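ok thread on the navy lunch bag bc I keep getting asked. posting fast, got 15 minutes before I have to leave

1/ background. old bag was a Poltero, zipper died in October. lasted 3 years so no hard feelings. didn't want another hard box thing. wanted soft, with handles long enough to go over a coat sleeve

2/ went with a plain navy one from Zodero. no logo drama, no pattern. soft sides, boxy shape, long loop handles that flop all over the table whenever you set it down
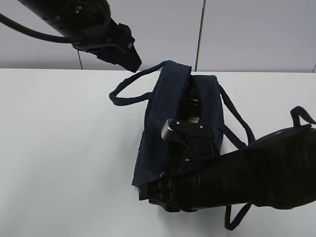
navy bag, handles everywhere as usual

3/ padded rim is the part I like. gives you something to hold onto while you dig around in there. my old one just folded in on itslef and ate my fork

4/ color note - it's a deep navy. in a dim hallway you will think it's black. I have grabbed my gym bag by mistake twice now

5/ ok what goes in. everyone wants the List. there is no list. it's leftovers in a flat tub, bread if there's bread, and a whole cucumber

6/ yes whole. stop slicing them at 7am. sliced cucumber at noon is a sad wet bag of coins. whole one, pinch of salt in a twist of foil, eat it like an apple. the bumpy kind, not the long ones in plastic

7/ I get mine at the Cárdenas stand, they're good right now and the small ones fit in the bag standing up. tub first, then cucumber down the side, then napkin on top 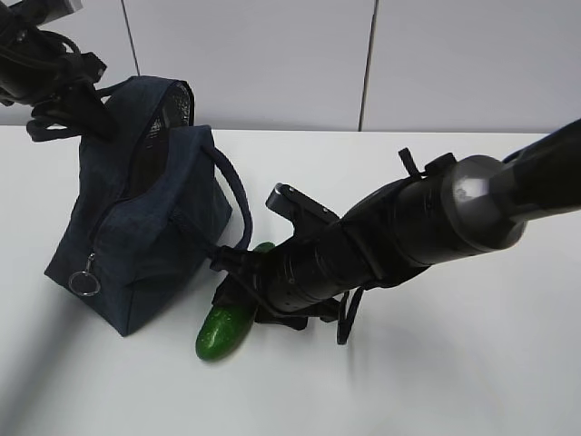 LUNCH + PACKING

8/ unzip the top all the way before you load it. I always try to cram stuff thru a half open zipper and then act surprised. inside is shiny and black so wipe it out with a damp cloth, done. crumbs do hide in the corners tho

9/ there's a second zipper on the front, with a ring on the pull. I was going to take the ring off and now I use it to find the zipper with gloves on. leaving it

few replies bc my mentions are a mess:

- does it stand up by itself? kinda. slouches a bit. fill it and it's better

- dishwasher no. washing machine also no, I asked Zodero and they said spot clean only

- was looking at the Clatatura one too but the handles were too short for me, might be fine for you

- no I don't peel it. why would you peel it

ok really leaving now. will add the salt jar thing tonite if I remember - someone remind me

Related posts
Soup in a jar, the lid question
My Poltero zipper repair attempt (failed)
Is bread even worth packing
What to do with 9 cucumbers
Coat sleeves vs bag handles, part two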